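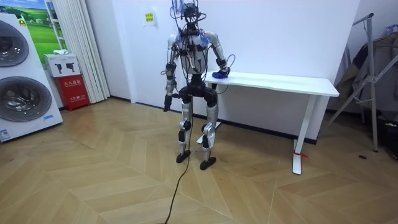

Full-body unit at the white table, left hand resting on the tabletop.

Gripper comparison, room set-up and wiping trials
17/07/2026

Birthe Vestergaard and the Brostau group are comparing 2 end effectors, Plirier and Purves, on household surface tasks. The tasks are wiping, folding and picking up small items. This page covers wiping only. Both end effectors are driven by the same Tevov controller, with the same gains and the same grip force limit, so the logs can be read side by side.

Each trial uses a cloth, a bare tabletop and a few strokes of blue marker. The operator starts with the cloth already held. A trial ends when the operator calls it or when the cloth leaves the gripper. We log grip force, wrist torque and joint position, plus video from a fixed camera and a head camera. The fixed view is used for posture and reach, the head view for contact and residue.

Points we look at when scoring:
Cloth bunching. A tight wad gives good pressure over a small area. A flatter hold covers more surface but tends to slip at the end of the stroke.
Residue. Smearing is scored separately from ink left in place.
Wrist angle. Anything that puts the housing in contact with the table is marked down.
Cable clearance, checked by eye before every run.
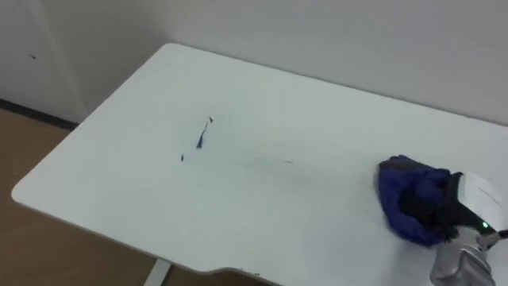

Wiping trial, head view. Cloth bunched in the gripper, grey smear on the tabletop and some blue marks to the left of it.

A session is 14 trials per end effector, with a time limit of 90 seconds on each. The table stays in the same position for the whole session. Between trials the surface is cleaned by hand and the marker strokes are redrawn from a card template.

Grip force readings are not yet comparable at the low end of the range. The two sensors have different zero drift, and the Tevov software applies its offset only at start-up. For now we restart the controller between end effectors and discard the first trial after each restart.

Folding and small-item pages will be added in August, together with the trial logs as plain CSV. Corrections to this page should go to Birthe Vestergaard.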